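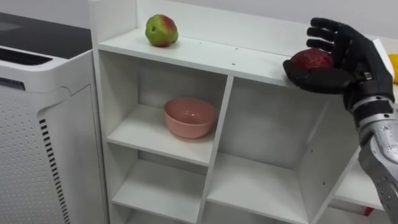
Yaa Laryea would like to know which of you still gets a full shift, because at Dratcombe the tidying hours went first and the hiring freeze came right behind.

shelf_lifer
Same at our end, Yaa. I do room resets for Prirard. Putting things back on shelves used to be the easy part of the day, the part where your back got a rest. Now they want that part automated and we keep the bathrooms.

mopnbucket
Isn't that the idea, though? Fruit, bowls, bottles, let it do the fetch and carry. I won't miss it.

shelf_lifer
You'll miss it when they cut your minutes per room. Bakik sent us a memo saying 80 resets a week would be "supported." Supported by whom? I'm the one who goes in after and checks.

Atinga_nights
We had the same talk in April. 621 rooms on the contract and they priced it as if checking takes no time at all.

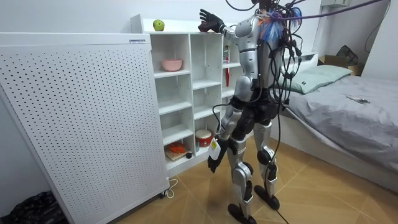

So who signs off on the room when the machine has done the shelves? Whoever is on shift, same as before, and your name goes on the sheet.

mopnbucket
Fine, but that's a management problem. Blame the contract.

shelf_lifer
The contract is what I live on. Every new gadget comes with a new contract -- funny how that works.

Atinga_nights
I don't hate the thing. I'd like to see checking written down as paid work before anybody tells me it saves time.

mopnbucket
Ok, that I'd sign. Still think you two are too gloomy about it.

Yaa Laryea
Has anyone got that wording from a steward? Ours just says "light supervision."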